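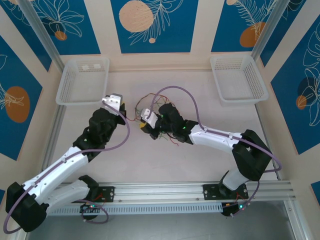

Início Empresa Produtos Imprensa Carreiras Contactos

Mirnell divulga resultados do ensaio comparativo de garras Plukura e Kyei no manuseamento de fios finos

2021-12-16 – A Mirnell concluiu um ensaio comparativo de dois modelos de garra para braços robóticos de pequeno porte, o Plukura e o Kyei, aplicados à separação e arrumação de fios elétricos finos. O trabalho durou oito semanas e somou 2.000 tentativas de preensão, divididas em partes iguais pelos dois modelos.

O manuseamento de fios continua a ser feito à mão na maior parte das oficinas de cablagem com que a Mirnell trabalha. Os fios dobram, enrolam-se uns nos outros e mudam de forma quando se lhes toca, e uma garra que segura bem uma peça rígida pode falhar com um fio solto. A empresa quis saber até que ponto a escolha da garra altera o resultado quando os braços e o controlador se mantêm iguais.

Como foi feito o ensaio

A bancada tem dois braços montados frente a frente na mesma calha de alumínio, sobre um tampo claro e com painéis em volta. Os fios, de várias cores, são colocados no meio do tampo, e os cestos de rede branca ficam ao fundo, um de cada lado. Cada tentativa consiste em agarrar um fio do monte, separá-lo dos restantes e largá-lo no cesto do lado do braço que o agarrou.

Os dois braços foram comandados pelo controlador Pranus, desenvolvido pela Mirnell. Os modelos de garra trocaram de braço a meio do ensaio, para que a posição na calha não favorecesse nenhum deles. A velocidade de fecho foi a mesma em todas as tentativas. A força de fecho foi regulada para cada modelo antes do início e não voltou a ser alterada.

Uma tentativa só contou como válida quando o fio chegou ao cesto sem arrastar outros e sem intervenção do operador. Os casos em que a garra apanhou mais do que um fio foram registados à parte.
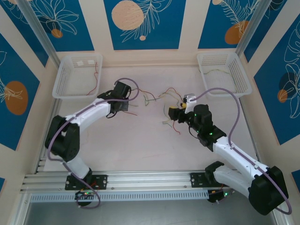

Resultados

A garra Plukura completou a tarefa em 92% das tentativas. A Kyei ficou abaixo desse valor nos fios soltos, mas apanhou menos vezes dois fios em simultâneo e teve melhor comportamento quando o fio estava encostado ao tampo. Com os fios muito emaranhados a diferença entre os modelos diminuiu, e os dois precisaram com frequência de uma segunda aproximação, que não foi contada como tentativa nova.

O ensaio mostrou também um problema que não depende da garra. Quando os dois braços puxam fios do mesmo monte, o movimento de um desloca o fio que o outro vai agarrar. A Mirnell alterou a sequência de comando no Pranus para que um dos braços espere enquanto o outro levanta o fio. A alteração torna o ciclo mais lento e será revista na próxima versão do controlador.

«A Plukura teve o melhor resultado global e é a que vamos usar como referência», afirma Senyo Asante, responsável pelos ensaios da Mirnell. «Para um cliente que não possa aceitar dois fios no mesmo cesto ao fim de um ciclo, eu experimentaria primeiro a Kyei. O número global, sozinho, não chega para decidir.»

Próximos passos

A segunda fase está prevista para maio e incluirá fios com conector na ponta como categoria separada, com registo próprio. Serão ainda comparadas duas posições de câmara – uma por cima do tampo e outra lateral – para avaliar qual permite ao controlador distinguir melhor fios que se cruzam. Os braços e a calha serão os mesmos.

O relatório da primeira fase, com o protocolo, as regulações de força e a tabela de falhas por tipo, está disponível a pedido para clientes e integradores.

Sobre a Mirnell

A Mirnell desenvolve controladores e realiza ensaios de equipamento para automação de bancada. Os pedidos de informação e de entrevista devem ser dirigidos ao gabinete de imprensa da empresa, ao cuidado de Senyo Asante.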